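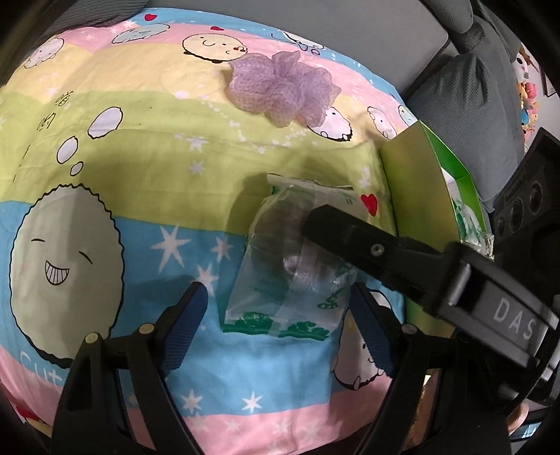

Sorting on the blanket: a bath sponge, a bagged item and an open box, with the gripper at work.

Packing tips from the Redholm open day

I went to the open day at Redholm on Wed 4 April to see the hand-held grippers and came home with notes on packing. The demonstration was small household things, picked up and put away at a slow pace. Slow is useful to watch. You notice where your own hands waste time.

Clear bags. Crinkled plastic slides when you pinch it by a loose corner. Take hold over the solid part of whatever is inside. Ravinder Cormier, who ran our session, had visitors try it both ways, and most of us dropped the corner-held bag at least once.

Mesh bath sponges. Pinch near the middle, where the netting is gathered. The outer ruffles stretch and catch on zippers. Pack the sponge last and let it fill a gap.

Boxes with flaps. Open the flap all the way before you start and crease it back. A half-open flap gets in the way of whatever you are holding. Leave the crumpled packing in until you know what is going back in the box.

Working surface. A quilted blanket keeps round things from rolling, but a busy print makes small items hard to find. I use a plain towel at home for screws and earrings.

Grip pads. The ones on the gripper have fine ridges. A ribbed rubber jar opener does a similar job in the kitchen — wash it in dish soap when it starts to slip.

The session ran 100 minutes with 2 breaks. Wear shoes you can stand in. Parking is behind the Minhas building, and the side door is the one that opens.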